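Visit Report: Open Day at the Nastano Tableware Works, Tullden

Members of the regional design association attended the annual open day of the Nastano tableware works in Tullden on Friday, April 14, 2023. The works opened its glazing hall, kiln room and pattern archive to visitors, and the association's party of 13 was received by the site manager, Bongani Mokgethi.

The morning began in the clay preparation area. Mr. Mokgethi explained that the works mixes its own clay bodies and holds each batch for 3 weeks before pressing. Visitors watched plates being trimmed by hand at the end of the line. This step is due to be moved to a larger room in October, when the present area will be given over to storage.

The glazing hall was the main interest for most of the party. Kevser Demirtaş, head of color, spoke about the difficulty of keeping blues and greens consistent from one firing to the next. Her department keeps a library of 2,502 test tiles, each marked with its recipe and its place in the kiln. Members were invited to handle the tiles and to compare older glazes with those now in use. 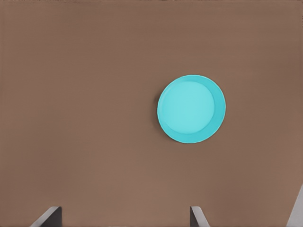
Reading time: 3 minutes

Ms. Demirtaş noted that buyers in recent years have asked for single strong colors with no border or printed design. The Kvaran range, offered in turquoise and other plain shades, was developed in answer to those requests. She added that a plain glaze is harder to produce well -- every pinhole shows.

After lunch, Colette Roussel led a tour of the pattern archive. Its nearly 76 bound volumes include hand-painted border designs and early price lists. Several volumes are in poor condition and may be viewed only by appointment.

The association thanks Nastano for its hospitality. Members who wish to consult the archive should write to Natália Krajčí at the association office, stating the volumes they wish to see.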